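Ponda Line Users' Association
Minutes of the general meeting, January, 7 pm, Farham hall 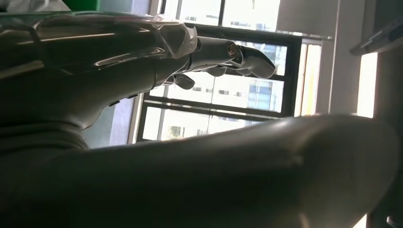
Present: 16 members. Chair: B. Prieto. Apologies were taken as read.

1. Previous minutes
Accepted, with one correction. The Dosby exchange was out for 53 hours in the spring, and the earlier minutes said days. A member remarked that it felt like days.

2. Landline switch-off
Benito Prieto spoke to the letter from Cifuentes Telephone, which says the copper service to 538 addresses will be "moved to a modern platform". The letter gives no date and no price. It promises service "as good as or better than" the present one. The chair asked what that was measured against and has had no answer, although he has written twice.

Members raised the following:
- Copper phones kept working through the last blackout. The new box needs mains power. The company's brochure mentions a backup battery but doesn't say how long it lasts or who pays for the next one.
- Mobile coverage past the Ponda turnoff is marked solid on the company's map. Members who live there disagreed, some at length.
- Medical alarms. The company says most will work. The meeting wanted to know which ones won't.

Moved that the association ask for the battery life, the price and the switch-off date in writing, and advise members to sign nothing until these arrive. Carried, one against.

3. Printed directory
Cifuentes proposes to drop the local book and put the listings online. It claims low demand. It was noted that only 53 households were surveyed, and that the survey was done by email. Moved that we object. Carried.

4. Payphone at Dosby
Still there. Still takes coins, according to the company. A member who tried it lost two dollars. Chair to report the fault again and keep the reference number this time.

5. Other business
The offer of a free information evening from the company was discussed. Agreed to accept if an engineer comes, and to decline if it is only the sales people.

Meeting closed 8.40 pm. Next meeting to be advised by post.

Contact: the Secretary, Ponda Line Users' Association, Farham | © Ponda Line Users' Association | Back to top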